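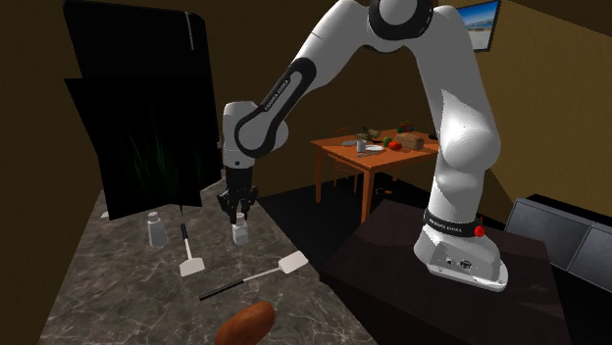
The night bench left word that the starter smelled sharp again and that they would not trust the 22 degree shelf until someone moved the probe off the back wall.

11/30/21, Zerosthorpe kitchen

Moved the probe. It now hangs mid-shelf, one hand's width in from the door. Will compare readings after a few feeds before changing the setpoint.

Rye starter, Šimkus flour, fed 1:3:3 as before. Jar A in the cabinet, jar B on the counter by the sink. Both marked with tape at the fill line. A was past its tape first. B slow, with a dull top and few bubbles. Smell of A is vinegar, smell of B is closer to yogurt. I'd still use either one.

Test dough, one batch only:

- white flour 1,168 g
- water held back a little, added after the rest
- salt at the usual percent
- starter from jar A

Mixed by hand, then folded 3 times. Slack after the first fold, better by the last. I suspect the white flour more than the starter. The sack is the new Plerkamis lot and it seems to take up less water than what we had in August. Need to write the lot code on the lid of the bin, the sack label went out with the trash.

Baked two loaves in the Wurus deck oven. Core temp 97 C when pulled. Left loaf darker along one side, same side as last time, so turn them halfway from now on. Crumb is tight near the base and open at the shoulder. Tastes more sour than I want for the plain loaf, fine for the rye blend.

Scale 2 drifts when the mixer is running. Used scale 1 for everything above. Whoever has the check weight, please put it back in the drawer.

To do:

- repeat with jar B, same flour, same water
- one small batch with the old flour if there is enough left in the bin
- ask Šimkus if the rye is from the new harvest
- more tape

Water was straight from the tap, not filtered. I didn't take its temperature. Do that next time, before mixing, and put it in the column next to room temp.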